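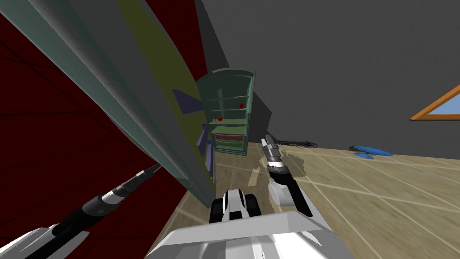
Flatdale furnishing trial

The Flatdale furnishing trial is a workplace automation program at the Matar furnished-rental depot in Flatdale. It uses a robot with two arms, the Kennedy, for part of the work of setting up, checking and clearing display rooms and rental apartments. Much of the program takes place in software, where the robot is driven through rendered rooms in a simulator called Cosen before any of the same tasks are tried on the depot floor.

Matar has described the trial as a way to take the heaviest and dullest work off its crews. Workers at the depot have disputed that description, and the evidence offered for it is thin. The jobs the robot handles most often are light ones. The heaviest, which include carrying wardrobes and mattresses up stairs, are still done by people.

Background

Matar rents furniture by the month to landlords, relocation firms and households between homes. The Flatdale depot receives returned goods, repairs what can be repaired, and sends out sets of furniture for whole rooms. It has 341 employees, the majority in warehouse, cleaning and delivery jobs. Turnover among delivery crews was high before the trial. The company gave this as a reason for looking at automation, while the crews put the turnover down to early starts and to pay that lagged behind other warehouses nearby.

Earlier efforts at the depot were more modest. A conveyor was added to the returns dock, and hand scanners replaced paper tags. Both are generally regarded as having worked, although the scanners also let managers see how long each item spent at each bench, a use that had not been mentioned when they were brought in. Later suspicion of the robot program is often traced to that experience.

The robot

The Kennedy has a broad white and gray body and two arms ending in slender-fingered grippers. At the depot it is used for picking small items off shelves, opening drawers to see that they are empty, and shifting loose parts out of walkways. It does not climb stairs. It works inside a marked zone, and a worker who steps into the zone stops it.

The stop rule is one of the few parts of the program with wide support. It has a cost that early planning left out, however. In a busy bay people cross the zone all the time, and each crossing halts the machine until an attendant clears it. Output figures published by Matar count only the minutes in which the robot was moving.

Simulation

Cosen generates rooms and lets the robot, or a person steering it, practice in them. Its library for the Flatdale trial holds 950 rooms. They are put together from walls, floors, cabinets, windows and loose objects, colored and arranged in ways that a real decorator would seldom choose. Furniture may lean at steep angles, and things may lie about on the tiles. The theory is that a machine exposed to enough odd rooms will cope better with an ordinary one.

How far the theory holds at Flatdale is not settled. Matar reports success in simulation and success on the floor as one combined score, so a reader cannot tell how much of the total was earned in rooms that do not exist. Requests from depot staff for separate scores have been answered with the statement that the two are "part of a single learning process."

There are practical gaps as well. A simulated object has the weight and grip its maker assigned to it. A returned bookcase may have a swollen panel, a missing screw or a shelf that someone has glued. Shadows in the rendered rooms can have blocky, stepped edges that a lamp in the depot would not produce. The developers consider this unimportant. Repair bench workers, who have watched the machine hesitate over a strip of sunlight on the dock, are less sure.

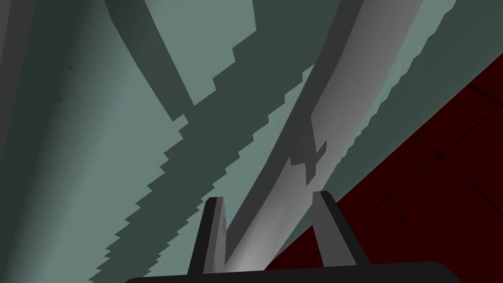
The gripper and a long curved bar in a Cosen room. The bar's lower end lies between the two fingers.

Handling long and curved parts

Long parts are a frequent subject in the depot's notes on the trial. Bed rails, lamp stems and chair backs are awkward for a gripper with two fingers, which holds a small area and leaves the rest of the part free to swing. A person carrying the same part will usually move a hand toward the middle without thinking about it. The machine has to be taught to do this, or has to use both arms.

Viewpoint is a related difficulty. When the fingers are close to a part, a near view can be filled by the part itself and a plain surface behind it, with little to show where the rest of the room is. Operators steering the robot in Cosen have complained of losing their place and backing off to look again. The company lists such retreats as "repositioning" and does not treat them as failed attempts.

Effects on work

No one at the depot was laid off as a direct result of the trial in its first season. Matar repeats this often, and it is accurate as far as it goes. Openings in the checking bay were left unfilled, though, and temporary staff who would normally have been called back in June were not. Whether those jobs were lost to the robot depends on how a lost job is counted, and the company's method favors the company.

A new role, floor attendant, was created. Attendants clear stops, reset dropped items, wipe the grippers and write up errors. The role was advertised as a technical promotion. It carries a small raise, and those who hold it have found the work tiring in an unfamiliar way, made up of long stretches of watching broken by short bursts of hurry. Several asked to go back to the benches.

A second new role is that of remote operator. Operators sit in an office above the dock and guide the robot through simulated rooms, building up a record of movements from which the machine learns. Most came from the checking bay and were chosen for their skill with furniture. Their knowledge of how to ease open a sticking drawer is therefore passing into a system owned by their employer. The question of payment for this was raised at a Wednesday shift meeting and left open. Operators receive their ordinary hourly rate.

Some of the changes have been welcomed. Checkers report less stooping, since low drawers are among the tasks the Kennedy does fairly well. The operator job has also suited workers with back or knee injuries who would otherwise have had to leave the depot. Critics of the trial generally accept these points, while noting that adjustable benches, which had been asked for earlier and turned down on grounds of cost, would have dealt with much of the stooping too.

Pace and measurement

Before the trial, a room set was considered checked when the checker signed for it. Under the new system every item is logged by time, including items handled entirely by people. Managers call the log a by-product of coordinating the robot with the crew. Its best-known effect has been on the crew. Workers are now shown their own times next to the machine's, a comparison they call unfair because the machine is given the simple items and they are given what it has refused.

The refused items have become a category of their own. They are set on a rack beside the zone, known at the depot as the leftovers, and the human checkers work through them at the end of the shift. A rack of leftovers takes longer per item than the old mixed load did, and so average human times have risen. Matar's summary of the trial cited the rise as a sign that manual checking was becoming less efficient - a reading the checkers rejected.

Claims and assessment

The main claims made for the trial concern speed, safety and job quality. On speed, the published material compares the robot's moving minutes with whole human shifts, breaks included, and does not support a conclusion either way. On safety, minor strains in the checking bay went down, but the bay also had fewer people in it. On job quality the company relied on a survey whose questions were not released.

Supporters argue that a trial should be judged by its direction and that early machines are always slow. They point out that the Kennedy can now open drawers it could not open at the start, and that each improvement in Cosen is kept, whereas a trained worker may leave. Opponents answer that the depot's workers left for reasons the company could have changed. They have also asked what result would lead Matar to end the program, and no such result has been named.

Current status

The trial continues at Flatdale in the checking bay and in one display room. A plan to send the robot out with delivery crews was put off because of stairs, narrow halls and the matter of who would lift it into the truck. The simulator library is still being extended, and the operators' office has been enlarged to take more desks. The adjustable benches have not been bought.

See also

Remote operation
Warehouse work
Workplace monitoring
Furniture rental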